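Board index > Data collection > Hand-held gripper rigs

Topic: How many household episodes before soft objects stop being a problem?

mathias_e
Started collecting for a laundry and cleaning supplies task in November. We have 3687 episodes logged and 1577 of those involve something soft: cloths, sponges, scrubbers, bags. The policy does fine on boxes and bottles. On soft stuff it closes too far or lets go early. Do I keep collecting, or is there something wrong with what I have? Pads are the stock blue ones.

wendelin.marti
Are you logging jaw width on every step? If width is only saved at grasp and release you will get exactly this.

mathias_e
Every step. I checked that first. Calibrated at the start of each session too.

gimhof
Then my guess is variety. We had the same trouble on the Vasiliu set. One person collected most of it and always took a sponge by the long edges with the same squeeze. The loss looked great and the policy was useless on anything folded or leaning.

What fixed it for us was 500 new episodes with rules. Change the object after every 10 takes, move the clutter around, and have two people trade off. I put one from that batch below. 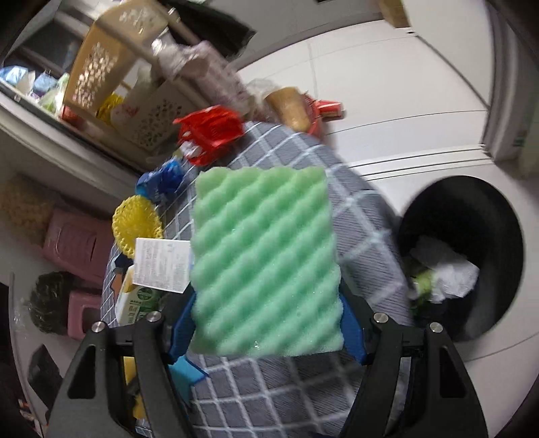 Soft objects need their own grasp notes, separate from the rigid ones. We write down which faces the pads touched and whether the person meant to squeeze or just hold. The green sponge there has a ridged face, and the ridges change how it gives under the pads, so another sponge like the light blue one lower down goes in as a different object even though both are sponges. The yellow mesh scrubber gets its own entry too. Before we split them up, everything was tagged "sponge" and the numbers told us nothing.

tadamik_user
I don't agree with the clutter advice. With that many things on the cloth plus shelves and a washing machine in view, the policy has a lot to latch onto that has nothing to do with the grasp. We collect on a bare table first and add clutter in the last third. It trains faster.

gimhof
Faster, sure. Did it hold up in somebody's home?

tadamik_user
Mostly. It had trouble with patterned tablecloths.

gimhof
That's my point. The cloth in mine is gray and white check. I would want that in the set from day one.

wendelin.marti
You can both be right. Small dataset, start plain. With 3687 already on disk I would go straight to the messy rooms.

nadja_m
One thing to check before anybody collects more: drop the first second of each episode and retrain. Our people were starting the recording with the jaws already half closed on soft items, and the model learned that half closed was the normal starting point. It took us weeks to find — the videos look fine at normal speed.

mathias_e
Just went through a batch. A good part of the soft ones start half closed. The rigid ones don't.

nadja_m
Trim those and retrain before you buy more sponges.

mathias_e
Running it tonight. If it still drops things I'll do the 500 with gimhof's rules and split the tags. Will post both results.

tadamik_user
Please post the plain table numbers too if you have any.

mathias_e
I have a few. They'll go in the same post.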